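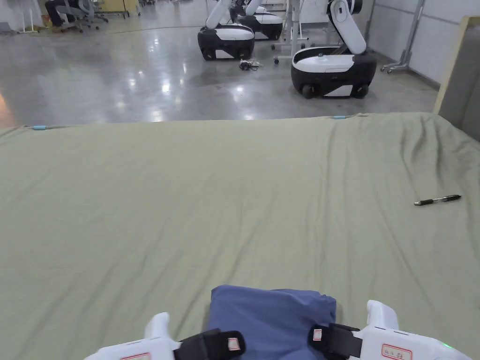 Ginting is hiring a part-time menu tester and reservations person for its new supper counter, upstairs from the Vilach bakery. The job is two jobs, and we're paying for both, so please don't faint. On Saturday nights you greet people, pour the first drink and explain why the soup comes last. During the week you eat what the kitchen is working on and write down what you think of it, in ink. A green cloth, a black ballpoint and your own opinion are most of the equipment. The kitchen will bring the rest on plates.

The counter seats nine. The waiting list currently stands at 243, and several of those people have our phone number. You should be able to tell a grown adult there is no table without making it sound like a diagnosis.

What we want: a year or more in a restaurant or bar, a working sense of smell, and handwriting the cook can read. You should eat nearly everything. We can work around one allergy, but if it's onions we will both be miserable. Wine knowledge is nice. Wine speeches are not, and guests have asked us to put that in writing.

What you get: $2,949 a month before tax, a meal every shift, and bread from downstairs at whatever hour the bakers feel generous. Shifts start at 4 p.m. and end when the last guest finds their coat.

To apply, write us a page about the worst dish you ever finished and why you finished it. Leave it at the bakery register in an envelope marked Ginting. Résumés are welcome and will be read second. If we like the page, we'll ask you in for a 90-minute paid tasting. Come hungry and skip the perfume. The job starts in January.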